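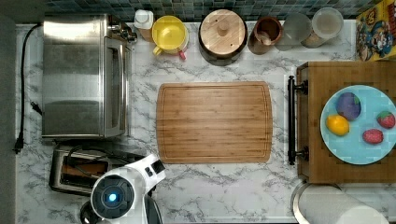 The Seepage Book

The weir below Clivley Dam was a steel plate with a V cut in it, set in a concrete channel 300 millimeters wide. Water that came through the embankment ran into the channel and over the V. The height of the water behind the plate gave the flow. Irfan Teoh read it each morning at 6 and wrote the number in a green book, which he kept in the gauge hut with the pencils.

In dry weather the flow depended on the level of the reservoir and very little else. When the reservoir rose, the seepage rose after it, with a lag of two days. Teoh had drawn the curve by hand in his first year and pinned it over the desk. Most readings fell on it. The ones that didn't had a note beside them, usually rain, once a dead vole in the notch.

In December the reservoir stood still for a week and the seepage went up. The first reading was 14 percent over the curve. He cleaned the plate and read it again. He checked the zero of the staff against the brass pin, and it was good. He filled a glass jar from the channel and stood it on the windowsill overnight to see what settled.

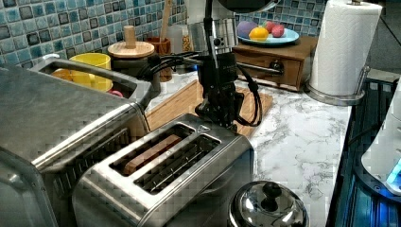
Clear water is a nuisance and cloudy water is an emergency. That was the rule he had been taught by Hidayat, who had the post before him and who had distrusted instruments in general. Clear water has found a path. Cloudy water is carrying the dam away through it. In the morning there was a line of sediment at the bottom of the jar, thinner than a pencil mark. He wrote "trace" in the book, then rubbed it out and wrote "trace?" instead.

He went home at eight and had breakfast standing up. His wife had already gone to work. He ate one slice and made a second, and while it was in he worked the numbers again on the back of the gas bill, converting to liters an hour, and got 384, as he had in the hut.
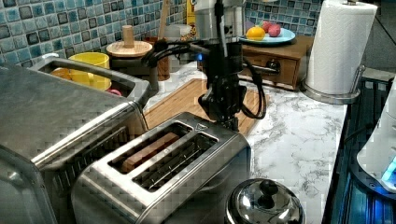 A slice.

The dam belonged to Brinier, and Brinier had a form. The form asked whether the reading was within the expected range, yes or no, and did not say whose expectation was meant. For eleven years he had ticked yes. He ticked no and sent it from the telephone in the hall, and then, as the form required, he telephoned the duty engineer and read it aloud.

There was a delay on the line while someone looked for the drawings. Teoh could hear drawers. He used the time to consider the old culvert, which had carried the stream during construction and had been plugged before he was born. It crossed under the embankment at the low point. If the plug had shrunk, water would run along the outside of the pipe, and it would come out more or less where his channel began. 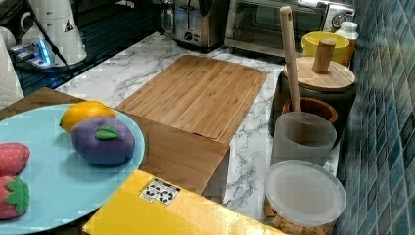 Hamish Gilchrist said that he had the culvert in front of him now, on a sheet that had been folded so often there was a hole where the plug ought to be. He asked how sure Teoh was about the sediment.

"I put a question mark," Teoh said.

"Take it off or leave it on?"

Teoh looked at the jar, which he had carried home in his coat and set beside the telephone. It had been shaken on the way and told him nothing.

"Take it off," he said.

They began lowering the reservoir at noon. The valve had not been moved through its full travel in years and it made a noise that could be heard in the village. Teoh read the weir every hour until dark, and then by flashlight. The level in the reservoir fell by the width of a hand. The seepage stayed where it was, which was correct. There was a lag of two days.

He sharpened a pencil and ruled the next page.

Comments

suseteck: The lag at the end is well used. My father read weirs for a living and he would have cleaned the plate first too.

M. Orrell: Did the dam hold? I read it twice and still don't know.

plainwater: A V-notch that small would be fussy to read by flashlight. Otherwise no complaints from me.

Contact the editors | Copyright remains with the authors | Back to top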